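My aunt Kartini had a rule that you never buy furniture in a hurry, and I broke it the very first week I had my own apartment. Bovano was having a closing sale, I was sleeping on a camping mat, and well, you can guess the rest! I came home with a bookcase that leaned and four chairs nobody could sit in for longer than a bowl of soup.

So this time I went slow. I started in January and gave myself five months to furnish one room, with $1000 and a tape measure in my coat pocket.
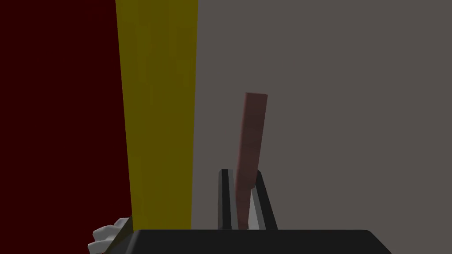

Color came first, and I fought with it for weeks. My friend Azlan kept telling me to paint everything white and be done (he rents, he's bitter). I taped swatches up over the radiator and looked at them at breakfast, then again at night with the lamp on. They change so much!

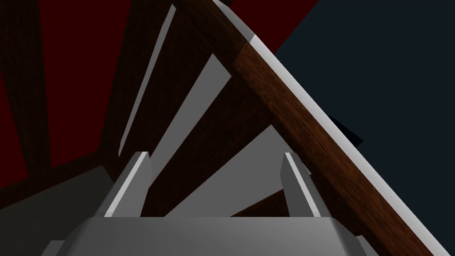 After that it was secondhand shops. I must have been to over five of them, and Ginting, down by the bus station, was my favorite. The owner lets you sit in a chair as long as you like. I read half a paperback in one before I paid for it, and it's still the best seat I own.

214 shares | 5 comments

Related
Endang Ngui: My Tiny Kitchen and Me
How to Haggle Without Blushing
Rugs We Regret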